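The rack in the spare room
Home networks, 2025-12-15

Somewhere between the shoe cupboard and the boiler, people have started putting server racks. The sellers love it. Tradell's winter catalogue gives the things 29 pages, and Lurnness, which used to sell shelving and should perhaps have stuck to it, now offers an open frame for £560, bolts extra.

I went to the Stustex open day in February ready to be won over. The talk was all of tidiness: everything in one place, one plug to pull, no more boxes behind the sofa. It sounds fine until you ask what a family of four would put in it. A router, a small drive for the photos, perhaps a switch. That leaves a lot of square holes with nothing bolted to them.

The noise gets less attention. A proper rack server was built for a room with a shut door, and its fans don't care that you are watching television. Barrios makes a quieter one — quieter than the others, anyway — and I could still hear it from the stairs after 2 hours of pretending I couldn't.

A switch on top with a server under it is the usual arrangement, and it does look the part.

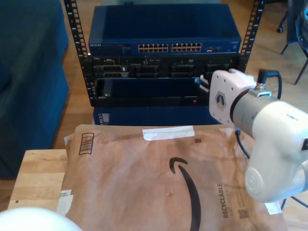 Does a home need a 24-port switch?
Very few do. Count the sockets you have in the walls, add 2 spare, and buy the next size up. For most houses that means eight ports, and it will sit happily on a shelf.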